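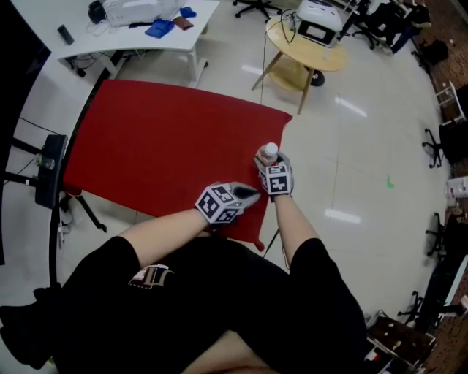 The Ferry Money

Védís Oddsson kept the ferry money in a biscuit tin, and on the night before the last crossing she tipped it out on the kitchen table and went through it again. It came to 3,354, the same as before supper.

"You'll wear the faces off them," said her brother.

She put the coins back first, then the notes. The fare to Horkon was 200 each way. She had already decided she would only pay it once, but she hadn't told him that.

Their mother had gone over in July to see to the aunt's house, and had written 2 letters. The first was mostly complaints about the damp. The second said the roof was mended, there was work at the Grímsdóttir bakery for anyone who could get up early, and the back bedroom faced the sea.

"Did you feed the hens?" he asked.

"Twice."

He looked at her coat, which was hanging on the door with the good scarf pushed down one sleeve. Then he got up and filled the kettle.

"The boat goes at 20 past six," he said. "They don't wait, so I'll wake you at five."

"I'll be awake."

"I'll knock anyway."

He made the tea too strong, as he always did, and she drank all of it.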